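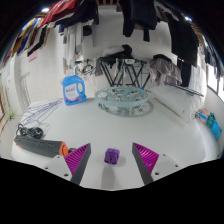
Purple plug adapter on a white table, with a power strip to the left.

The Metville Pay Deferral: Questions and Answers
Last updated 2021-05-02

The city council wants to hold back part of what it pays its own workers and give it back later. The official summary is cheerful and short. We read the full proposal, which is neither, and put this page together from it and from what readers have been asking us. Corrections are welcome if they come with a page number.

What is the council proposing?
A deferral of 6 percent of gross pay for city employees, starting with the August payroll. The money would be recorded as owed to each worker and paid back over three years. The council calls it a "shared bridge measure." A worker who sees a smaller check will probably call it a pay cut until the rest shows up.

Is it a pay cut or isn't it?
On paper it's a loan from the workers to the city. The trouble is that the terms are worse than anyone would accept from a bank. There is no interest and no security, and the repayment section says the money will come back "as revenues permit." Take those three words out and we would be a lot less doubtful.

Who is covered?
Sanitation, parks, the clerk's office, the water department and the library. Police and fire are under separate contracts and are left out. Elected officials are described as "invited to participate." We asked how many have accepted the invitation and have not had an answer.

Why does the city say it needs this?
The stated reason is a gap between when bills come due and when property tax money arrives. That gap is real. It is also there every year, and in past years the city covered it with short-term borrowing. The proposal says borrowing is "no longer the preferred course" and does not say what changed. If the lenders have become nervous, residents ought to be told. If they haven't, it's hard to see why a parks worker should be doing their job for free.

Have the unions agreed?
Three unions represent the workers involved. One has signed a letter of intent, one has refused, and one is polling its members. The council's summary says the plan was "developed in partnership with labor." We don't see how that describes a situation where one out of three has signed anything, and what it signed isn't binding. 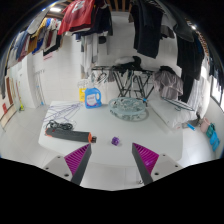
When would workers get the deferred money back?
The first repayment would come a year after the deferral ends, and the rest would follow in equal parts. The council can move any of those dates by a simple majority vote. It has to give written notice to the workers when it does, but it does not have to ask them.

What happens if I retire or quit before it's repaid?
You would be paid "in the ordinary sequence," meaning you wait along with everybody else. There is a hardship clause for medical bills and eviction. Requests go to the finance director, who decides alone. There is no appeal and no deadline for a decision.

Will it affect my pension?
The city says pension credit will be figured on full pay, as if nothing had been held back. That sounds right, and we hope it is. But the pension language sits in a cover letter and does not appear in the ordinance, and a cover letter is easy to forget once the people who wrote it have moved on. Anyone close to retirement should get an answer in writing from the pension office.

What does Cingate have to do with it?
Cingate is the contractor that runs the city's payroll. Under the proposal it would keep the ledger of who is owed what, for an extra monthly fee. The fee is blacked out in the public copy. We have filed a records request for it. Our view is that if a plan is meant to save money, the cost of running it should be the first number anyone sees.

Didn't Stolitz do the same thing?
Council members bring up Stolitz a lot, so it's worth being careful. Stolitz held back pay for a single quarter, paid interest on it, and kept the money in a separate account that the council could not touch. Metville's version runs longer, pays nothing and goes into the general fund. The two plans share a name and not much else.

Has anyone independent looked at the numbers?
The council hired a consulting firm, Balaskas, whose report runs to 70 pages. It is a decent report as far as it goes. Most of it is about cash flow, and it assumes that tax collections will hold steady. There is no section on what happens if they don't. Balaskas was also asked only whether the plan would close the gap, so it never compared the plan with borrowing, a hiring freeze or drawing on reserves.

Doesn't the city have reserves?
It does. The council's position is that reserves are for emergencies. We would like to know how a shortage bad enough to hold back wages fails to count as one. Council member Chrysanthi Lambrakis raised the same point at the last work session and was told it would be taken up later - no date was given.

Will services be cut if the plan fails?
That has been hinted at and never put in writing. Library hours and yard waste pickup are the two things mentioned most. We'd treat this as bargaining talk until somebody publishes a list with dollar amounts next to it.

Can residents comment before the vote?
There will be one public hearing. Sign up with the clerk by noon on the day of the hearing. Written comments are accepted too, and they go into the record whether or not you speak. City employees may speak as residents, and several have asked us if that could get them in trouble. It shouldn't, but talk to your union rep first.

Are you against the plan?
We are against voting on it in its present form. A version with interest, a fixed repayment schedule and a protected account might be worth supporting - workers in Stolitz seem to have come out of theirs whole. What's on the table now asks for a great deal of trust from people who were not shown the fee.
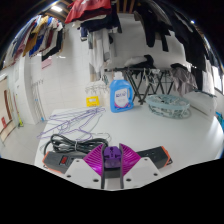
Plug adapter and dark gray power strip with orange end trims.

Who writes this page?
Evangelia Economou, with help from readers who send in documents. Send yours through the contact form and tell us whether your name can be used. The next update will go up when the records request for the Cingate fee is answered or denied.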